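Speaker notes - "Do You Need the New Kitchen?"
Lindsay Te Moana, home renovation evening, 17 June 2021

Slide 1. Title only. Wait for people to sit. Say who I am: I write up estimates for a living, and I have talked more people out of remodels than into them.

Slide 2. The promise
The claim you'll hear most is that a new kitchen pays for itself when you sell. Ask the room who has sold a house after remodeling. Ask who got the money back. Give them time, people like to fudge this one.
My view: sometimes it does, mostly I can't tell, and neither can the person selling you cabinets. The house got painted, the market moved, the yard got cleaned up. How would you pull the kitchen out of that?

Slide 3. The quotes
Same room, same measurements, sent to Wivetti and to Godoy. Read the two totals out loud, then the line marked "preparation." Wivetti's runs to 24 items. Godoy's has five. I asked both what preparation meant and got two long answers that didn't overlap much.
Don't get stuck here. Last time I lost 8 minutes on plumbing.

Slide 4. Surfaces
Talk over these three. Click slowly.

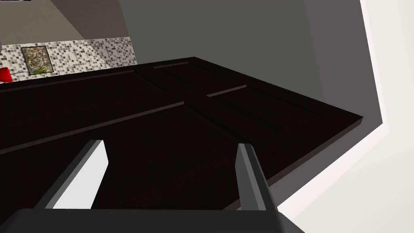

Large dark panelled surface
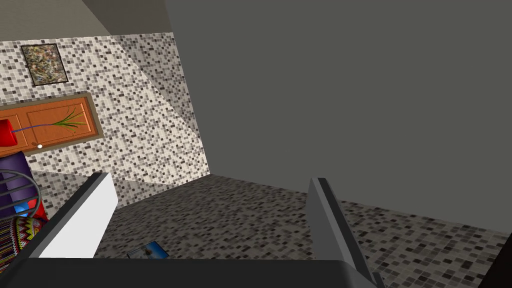 Small mosaic tiles, white through near-black 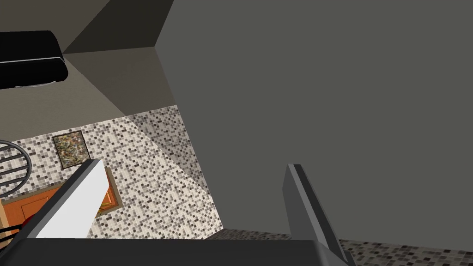

Flat matte gray panel, tiled floor

Next question for the room: who cleans it? Salespeople love the word "forgiving." Forgiving of what? Ask them to put coffee on the sample and leave it overnight. If they won't, I'd want to know why.
Same goes for "timeless." My parents had a timeless kitchen in avocado green.

Slide 5. The planning software
Flarkov gives you a free planner, and it is fun, I'll admit that. I spent a whole Sunday in it. But every drawer opens, every wall is straight, and there's no mail on the counter. My own wall is out by almost an inch from one end to the other. The planner had no box for that.
Measure at the floor, at the counter and up high. Write down all of them.

Slide 6. The schedule
Stukix told one couple six weeks, starting in August. Ask: six weeks from what? From the deposit, from delivery, or from the day somebody shows up with a hammer? Get the answer in writing. (Pause, people write this down.)

Slide 7. Cheaper things to try first
New handles. A better light over the sink. Move the trash can. Empty one cabinet completely and live with it for a month. Some of you will still want the remodel after that, and fine - go get three quotes and read the small lines.

Questions. If someone asks about stone versus laminate, say I don't have a favorite. Leave the quotes on the side table and collect them before people go home.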